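Kids' Corner > On the Water > Does a Boat Really Need a Keel?

Some people will tell you a sailboat can go anywhere the wind blows. I'd be careful with that. A sailboat can go anywhere its captain can work out how to go, and that takes more than wind.

Try this in the bath. Float a flat plastic lid and blow on it from the side. It slides sideways, right? A sailboat would do that too, if it had nothing under the water to stop it. The thing underneath is called a keel. It is a long fin, and it pushes against the water so the boat moves forward.

A lot of books say the keel is there "so the boat can't tip over." I don't trust the word "can't." A heavy keel pulls the boat back up when the wind leans on it. That works well most of the time. But boats with keels have tipped over, and a big enough wave doesn't care what a book says.

What about boats with two hulls? Those are catamarans. Many have only small, light keels, and they stay up by being wide -- like you standing with your feet apart. Ads love to say they are the safest boats of all. Well, who wrote the ad? Someone selling a catamaran. If a wide boat does flip, it is very hard to turn back over. 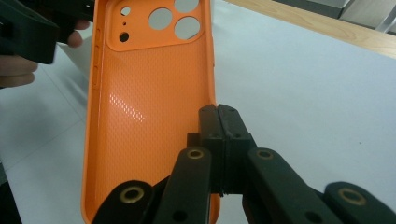
So which kind is better? Ask three sailors and listen for what each one owns. Then ask how deep the water is where they sail, because a deep keel gets stuck in shallow places.

Comments

Junpei: I did the lid test and it spun in circles instead.

Liesl Hubmann: My grandpa has a catamaran and he says you are wrong about ads.

Li-hua: What if you put a keel on the lid? I'm going to try a coin.

Contact us | © 2020 Prandthorpe Kids' Pages | Back to top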